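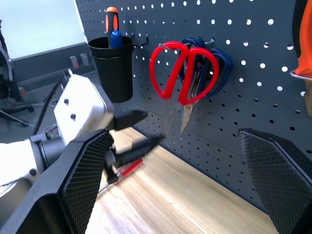
1/ My pegboard, after five moves of the same hooks

A thread about my small repair table and the metal pegboard at the back of it. I wanted to write this in October already but the table was not ready to be seen by other people.

2/ First, what I had before. I had a drawer. In the drawer were all the tools, on top of each other, and every time I needed a screwdriver I found the tape measure. When I needed the tape measure I found the screwdriver. I lived like this for years and I thought it was normal.

3/ The board is dark gray metal with round holes. It stands upright at the back edge of the table, so I did not need to drill in the wall. I rent my apartment and the contract has one full page only about holes in the wall. If you also rent, look for a way to fix the board to the table and leave the wall in peace.

4/ I bought the board second hand from a shop in Brukthorpe that was closing. The price was 40 and a box of hooks was included. Half of the hooks did not fit the holes. Please take one hook with you when you go to buy a used board! There are different hole sizes and different distances, and your eye can not see the difference in the shop.

5/ Now the cup. It is black, it hangs on the left side, and the screwdrivers stand in it. Only two live there now: a tall one with an orange and black handle and a short one with a blue handle. These are the two which I take in my hand almost every evening.

6/ In the beginning I put everything in this cup. Pencils, a file, a small brush, an old toothbrush for cleaning. It became the drawer again, only vertical. So now I have a rule that the cup is for screwdrivers and the pencils must find another home. At the moment their home is my coffee mug from work, and I am not proud of it.

7/ A small thing about cups: the short screwdriver almost disappears in it. If you have many short ones, a deep cup is not the right choice for you. I put the blue one in front of the tall one and so I can still catch it with two fingers.

8/ The scissors. Two pairs hang together on one metal peg, red handles in front and dark blue handles behind. The red ones are for cardboard, tape, plastic packaging and all other bad work. The blue ones are for fabric only. In my house this is a serious law.

9/ Somebody will ask me why they hang on the same peg if the law is so serious. Because I tried them on two pegs, far from each other, and I always took the nearest one without looking. When they hang one behind the other, I have to move the red ones to get the blue ones, and in this second I remember what I am going to cut. It works for me. Maybe for you it will be different.

10/ Hang scissors with the points down, by the loops. I know it sounds too simple to write. But I had them once in the cup with the points down and the handles made a big flower on the top, and I could not take anything out of the cup without lifting all of it.

11/ The red ones are older than the board. I cut a lot of packing tape with them, and the glue stays on the blades. I clean it with a little cooking oil on a paper towel, wait some minutes, then wash with soap and dry very well. For the hinge I put one drop of sewing machine oil. Nothing special.

12/ The table top is light wood and I like the stripes of the grain very much. I did not paint it. I rub it with wax two times a year, always on a Saturday with the window open. The wax is from Rilton, but I think any furniture wax will do the same.

13/ About the place where the board meets the table. Small screws love to roll there. Before I start any repair I lay an old kitchen towel along this line. The screws stop on the towel and I do not have to look for them with a flashlight.

14/ How I decided where to put the things: I did not plan it on paper. I put the tools up, worked one week, and looked at which ones I was stretching my arm for. Then I moved them closer. Then again one week. I moved the hooks five times, and after the last time I stopped thinking about it, so I believe it is finished.

15/ Many pictures on the internet show the outline of each tool painted on the board. It is very beautiful, but I am happy I did not do it. After the second move I would already have ghosts of scissors everywhere.

16/ Do not fill the board. This was the hardest for me. There was a free place and I wanted to put something in it, and so I hung up a big clamp which I use once in a year. It was in my way every day. Now the clamp is back in the drawer – yes, the drawer still exists, it is only not so full.

17/ What I still want to change: the hooks come out a little when I lift a tool too fast. A friendly person here told me to put a small piece of rubber in the hole behind the hook. I will try it and write under this thread if it helps.

18/ To the person who asked for the number of holes on my board: I did not count. On the paper that came with it there was written 1,000, but I think they wrote the number which looked nice.

19/ If you have scissors with very small loops, please tell me how you hang them. I have one little pair for thread and it does not go over the peg. For now it lies on the table and walks away from me every day.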